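Voltei a beber chá e a culpa é de uma gripe

Quem me lê há mais tempo sabe que eu era pessoa de café. Quatro por dia, o último já depois do jantar, e depois queixava-me de que não dormia (a minha mãe revirava os olhos, com razão). Em julho apanhei uma gripe daquelas parvas de verão, fiquei de cama 3 dias e o cheiro do café enjoava-me tanto que tive de arranjar alternativa.

O meu vizinho, o Elie Chamoun, bateu-me à porta com um saquinho de chá preto com cardamomo e umas instruções muito sérias: água acabada de ferver, quatro minutos, nada de espremer a saqueta. Eu espremia sempre! Pelos vistos é um crime. Bebi aquilo embrulhada numa manta, com a janela aberta e 27 graus lá fora, e soube-me pela vida.

Depois descambou, claro. Há uma lojinha na rua de trás, a Zanolano, onde eu só entrava para comprar bolachas, e afinal tem uma parede inteira de chás. Saí de lá com 11 variedades e a carteira a chorar. A senhora ainda me quis vender um bule de ferro por 44 euros e eu resisti, mas passo na montra e olho para ele, confesso.
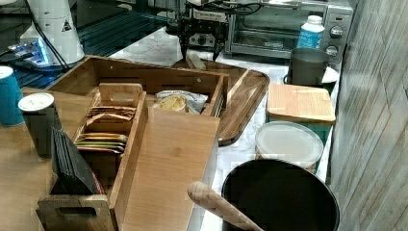 O cantinho do chá, ao lado do forninho e da caneca de metal.

A caixa de bambu foi a melhor compra desta história toda. Antes tinha os pacotes enfiados na gaveta dos panos e tudo me cheirava a hortelã, até os guardanapos.

Agora as opiniões, que foi para isso que abri o computador. O meu preferido da manhã é um preto forte chamado Issa, que aguenta bem um pingo de leite. À tarde vou para o Clemitz, de maçã e canela, que o meu filho diz que sabe a vela mas que acaba sempre por beber da minha caneca. O verde ainda me custa. Já experimentei com água menos quente, já experimentei com menos tempo, e continua a saber-me a relva cortada. Se alguém tiver um truque, deixe nos comentários, por favor!

À noite é cidreira ou tília, e desde que troquei o café do jantar por isto adormeço muito mais depressa. Pode ser coincidência, pode ser da idade, não sei. O café não desapareceu cá de casa, atenção: continuo a beber um a meio da manhã e ninguém mo tira.

Para a semana experimento a receita de bolo com chá preto que a minha cunhada me mandou. Leva as passas de molho de um dia para o outro e eu esqueço-me sempre dessa parte, por isso já pus um papel no frigorífico.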